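Tromcombe Runners: Second Progress Report on the Beginners' Program
Prepared for the Namboodiri Fund, April 28, 2022
From Bhavana Varma, club secretary and, since the winter, head of cones

Where we are

The Learn to Run group now has 8 people who come every week and a few more who come when the weather agrees with them. Our application promised a continuous two miles by the end of the first block. Most of the group can do it. The others can do it with a stop at the bench by the boat ramp, and I have chosen to count the bench as part of the course.

We ran four routes this quarter. The river path is still the favorite, being flat. The Brirkorham hill loop was tried once, at my suggestion, and the feedback forms were short. I have moved it to the second block, when people will know me better.

Attendance

The sign-in sheets add up to 128 individual visits. That total leaves out the morning the clipboard went into the river, so please read it as a minimum. Mornings are doing better than evenings. We had expected the opposite and bought reflective vests accordingly, and they are in very good condition.
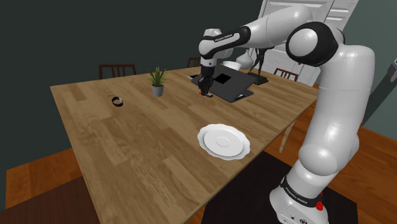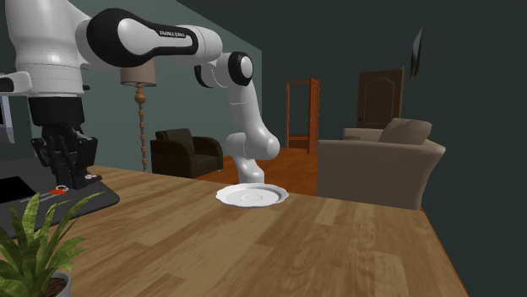
Money

Shoes took the largest share of the grant, as planned. The store in Zokville gave us its club discount after I had explained twice that we were a club. First aid training came in under budget. The vests did not, for the reason that they come in cases and I misread the size of a case. Receipts are attached in date order, except for the parking ones, which faded to nothing in my glove compartment. I have left those out of the claim.

What went wrong

Our second coach moved away in the middle of the block, so the faster and slower groups had to be combined. I thought this would annoy everybody. It mostly annoyed the fast ones, who were made to double back at each corner and ended up covering a good deal more ground than they'd signed up for. One of them has now agreed to train as a coach, possibly to get out of doubling back.

We also lost the use of the school track while the drains are dug up. The school says it will reopen soon — it used the same word the last time I asked. Speed sessions have gone to the lower parking lot, where the painted bays make decent markers if you get there before the cars do.

Next block

The goal is still the Tromcombe 5K in July. Everyone has been sent the entry form, and a surprising number have sent it back. Before then we plan to add a strength session indoors, hold a second shoe night in Zokville, and return to the hill.

We are not asking for more money in this report. I would like permission to move what is left of the training line over to race entries, and could use an answer before the early rate closes. If anyone at the Fund knows a running group short of reflective vests, please give them my number.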